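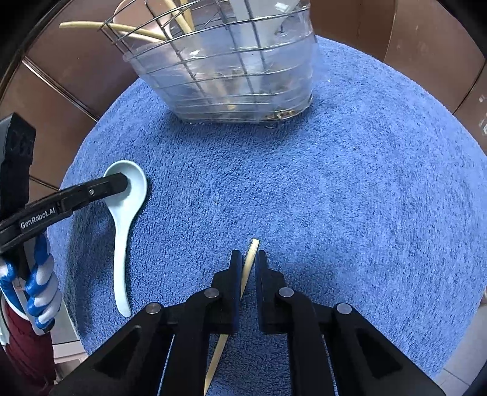

## Guest Wi-Fi drops after lunch — ticket log, Kascombe guesthouse

**Opened by:** Nighat Hashmi
**Status:** solved, leaving open until the end of April

**First report.** Guests on the upper floor lose the connection every afternoon. Phones show full bars but pages won't load. The laptop in the office is fine because it's on a cable. Router is the Sterkia one we put in last spring, with a Bangash repeater on the landing.

**Tried so far:**

- Restarted the router. Works for an hour, then the same thing.
- Moved the repeater off the bookshelf and up to the window ledge. Signal went up a little, drops continued.
- Changed the channel from auto to a fixed one. No difference at all.

**Update, 2 p.m.** Caught it in the act! I ran a ping from my phone in the upstairs hall and it froze right when a new guest tried to join. The router page said "no address available" in the log, over and over. I love a log that tells you what it wants.

**Update, later.** Found it. The router hands out 100 addresses, and the lease time was set to 1296 hours — so every phone that had ever stopped by for one night was still holding its spot. The list was completely full.

**Fix:**

1. Log in to the router page and open LAN, then DHCP.
2. Set lease time to 2 hours and save.
3. Clear the old leases (the button is hidden under "Advanced").
4. Restart the router first, then the repeater. Wait for the green light on each.

Speeds upstairs are great now, and the Mastine TV box in the sitting room streams without a hiccup. It had been blamed for all of this, poor thing.

**Still to do:** the repeater firmware is build 970 and there's a newer one on the support page. I'll install it on a quiet morning and add a note underneath if anything changes.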